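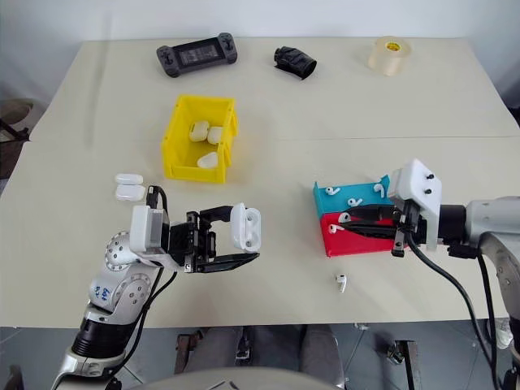 Yellow storage bin and packing tape on a worktable.

Careers > Warehouse and Returns > Returns Clerk, Hilden

Returns Clerk (part-time, evenings)

Jarus Mail Order is hiring a returns clerk for its Hilden depot. The post is 24 hours a week on the evening shift, 4 p.m. to 10 p.m., and starts in July. Reference: 2336.

Duties
- Open returned parcels and match contents to the packing slip.
- Grade each item as resale, repair or scrap and enter the grade in Semus, our stock system.
- Repack resale items and print new shelf labels.
- Flag missing parts before a refund is released — the refund desk closes at 6 p.m., so late flags carry over.

Requirements
- Six months of warehouse, mailroom or store stockroom work.
- Able to lift 53 pounds without help.
- Accurate keyboard entry. Semus training is given during the first four shifts and is paid at the full rate.
- A forklift license is not needed for this post.

Terms
Hourly pay with an evening supplement, paid every two weeks. Probation is six months. Parking is behind the building; the Korletey bus stops at the gate until 10:30 p.m.

To apply, send a resume and one work reference to the depot office, quoting the reference number. Applications without it are not processed.

Recent openings
Inbound Checker, Hilden
Night Dispatcher, Korletey
Semus Data Clerk (temporary)
Label Room Assistant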